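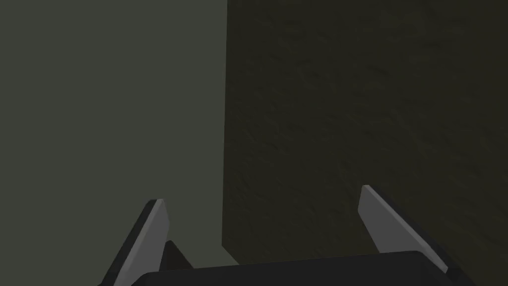 Simulator view, looking over an open two-finger gripper with nothing in its grip.

Household and shop-floor chores: frequently asked questions
Last updated 22/10/2019

Can I buy a robot that does the housework?
No. You can buy machines that vacuum or mow, and they do one job each. A general machine that clears a table, folds the washing and puts the plates away is not on sale from us or from anyone we know of.

What can the Vernadex arm do at the moment?
It picks up boxes, tins and bottles from a flat surface and sets them down somewhere else. It can open a drawer if the handle is a plain bar. Soft things such as towels are still poor.

Why do you test in a simulator first?
A dropped cup costs nothing there. We ran 908 shelf-stacking attempts in simulation before the arm at Curkia was switched on, and 599 of them ended with the item where it should be. Results on the real arm are usually worse.

Is it quicker than a person?
Not yet. A shop worker at Curkia fills a bay in a few minutes. The arm takes most of an hour and needs someone nearby.

How heavy an item can it lift?
Up to 500 grams with the standard fingers. Please don't try a full two-litre bottle.

Will it work in my kitchen?
Probably not without changes. It needs even lighting, a clear worktop and roughly 600 mm of free space on each side. Narrow gaps next to walls and cupboards still cause most of our stops.

Does it replace shop staff?
The Sarmiento stores use it for overnight restocking of one aisle. The same staff are on the rota, and one of them looks after the arm.

When will laundry be supported?
We have no date. Folding is being worked on at Gultisis and we will update this page in October next year, or sooner if there is something to report.

Can I visit and see it running?
Trade customers can book through the contact form. We do not have a public showroom.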